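How to look after office carpet tiles without buying a cupboard full of products

Every carpet tile supplier will tell you their product hides dirt. That's true, and it's the problem. A busy streaky grey pattern hides crumbs, coffee and grit so well that people stop vacuuming until the walkways go flat, and by then you are shopping for new tiles. I've looked after a few floors of this stuff and I'm not convinced by most of the advice that comes with it, so what follows is the routine I use.

Before you start

You need a decent upright vacuum with a brush you can raise and lower, white cotton cloths, a spray bottle, plain dish detergent and a blunt paint scraper. You don't need a "tile refresher". I tried the Fandetti one on half a meeting room and left the other half alone. Bahman Heydari, who had the desk nearest the door, couldn't pick which half was which, and neither could I.

Step 1: Clear the floor properly

Pick up bins, bags and anything else that lifts easily. Roll the chairs off to one side. Star bases are a pain to vacuum between, and everyone who says they'll go around them misses the same patch under the seat.

Then deal with leads. A thin dark cable on a grey streaked floor is very hard to spot when you're pushing a vacuum, and a brush roller will grab it before you do. Coil it and put it up on a desk. If it has to stay plugged in, work that area last with the roller off.

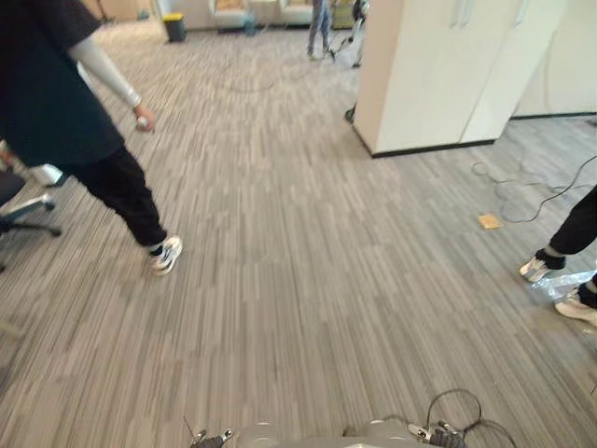

Streaky grey tiles with a loop of thin cable still on the floor. Pick up the cable first.

Step 2: Vacuum slowly, in both directions

Slowly means slower than feels sensible. Do one pass along the streaks and one across. The marketing for the Vellstead machine we had claimed one pass was enough, and I emptied a fair bit of grit out of it after the second, so make of that what you like.

Spend your time on the walkways and in front of armchairs, where people plant their feet and shuffle. The corners can wait a fortnight.

Step 3: Treat spots

Scrape up anything solid. Blot anything wet with a dry white cloth, pressing straight down. Coloured cloths can leave dye behind and then you have two stains.

For what's left, mix 2 drops of dish detergent into a spray bottle of lukewarm water. Mist the cloth, dab from the outside of the spot to the middle, then dab again with plain water. Rinse more than you think you should. Leftover detergent is sticky, and a sticky tile will be grey-brown again within weeks. I suspect this is where most "stains that come back" come from.

Don't scrub. On loop pile you'll fuzz the surface, and the fuzz shows up worse than the coffee did.

Step 4: Swap a tile if you have to

Being able to swap a tile is the one selling point I'll give full marks. Slide the scraper into the seam at a corner, lever gently and peel the tile back. Most have an arrow printed on the underside. Note which way it points before you lift the thing right out, because a streaked tile laid the wrong way around catches the eye from the other side of the room.

Take your replacement from under a cabinet or some other spot out of the light, and put the bad one there. A brand new tile from the box will look too dark for months. Relu Sima told me it would blend in by March. It did not.

Press the new one in from the edges toward the centre and walk on it. If a corner lifts, use a tackifier tab underneath and keep the general-purpose glue well away from it.

How often?

Walkways twice a week, the rest weekly, spots on the day they happen. I've seen schedules that call for a hot water extraction every 4 months. Maybe in a café. For an ordinary office I'd want to see visible dulling before I paid for it, and I'd ask the contractor to do one strip so I could compare.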